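**Against the pretty label**

Most arguments about plastic film recycling begin with what the consumer should do. I would start with the mark printed on the film, which is where the system fails first. A symbol that tells a household "recyclable" describes a property of the polymer. It says nothing about whether a plant within hauling distance will accept the item, and the household has no way to find out from the package.

I spent 86 shifts in the residue bay of a mid-size sorting facility, logging what came off the end of the line. The plant takes mixed household material from the Rekavside district. My log has 3474 entries. I kept it for maintenance planning, so the categories are crude: film, rigid, fiber, metal, glass, other. Film was the largest category in every month but July, when the glass screen was down and glass went everywhere.

Film is a mechanical problem before it is a chemical one. A sorting line assumes that an object has a shape and keeps it. Bottles roll. Flattened cartons slide. Disc screens separate flat from round, and optical units read a surface that holds still long enough to be read. A bag does none of this reliably. It wraps on shafts, rides on top of fiber, and reaches the optical unit folded over on itself, often with something else inside the fold. Operators stop the line and cut it out with a hook knife.
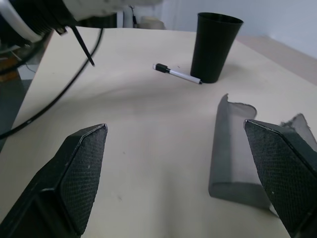

The standard answer is to specify by material: print the resin code, educate the public, collect more. Resin codes were never meant to carry that load. They identify a polymer family, and two items with the same code can behave nothing alike on a belt. A milk jug and a produce bag may both be polyethylene. The jug can be picked out by any working line built in the last few decades. Crumple a piece of thin gray film or cloth into a loose tube, one end flat on the table and the other curling up to a ragged edge, and it is hard to say from looking whether it is plastic at all. A person at a picking station has less than a second for that judgment, and no chance to turn the thing over.

My proposal is that packaging be labeled by form and by destination. The form class would have four values: rigid, flat, flexible, composite. The destination would be the local program's decision, keyed to the form class, and published in one place. "Flexible: store return only" is a sentence a tired person can act on. A triangle with a number in it is not.

Wissam Khalaf, who ran the maintenance crew during most of my time there, disagreed with me on this and still does. His view is that labels are read by people who already sort well, and that money spent on them should go into anti-wrap shafts and better bag openers. He has a point about the shafts. The retrofit we put on the first screen cut cleaning stops noticeably. I would still answer that a retrofit treats the film that arrives, and does so at the ratepayer's expense, while the firm that chose a flexible pouch over a tub pays nothing for the choice.

A second objection is that form labels would penalize light packaging. A pouch uses less material than a jar and costs less to ship. I accept this. Weight should be counted. It should be counted separately, on its own line, and not folded into a claim about recycling that the pouch cannot meet. A producer that wants credit for low weight can print the grams.

The third objection is cost. Reprinting artwork is expensive, but artwork is reprinted constantly for promotions and new flavors. Give a firm two years and the change rides along with work already scheduled. The harder cost falls on local programs, which would have to keep an accurate list of what they take. Many do not have one now. I asked three for theirs last year and received one, dated before the program's current contract began.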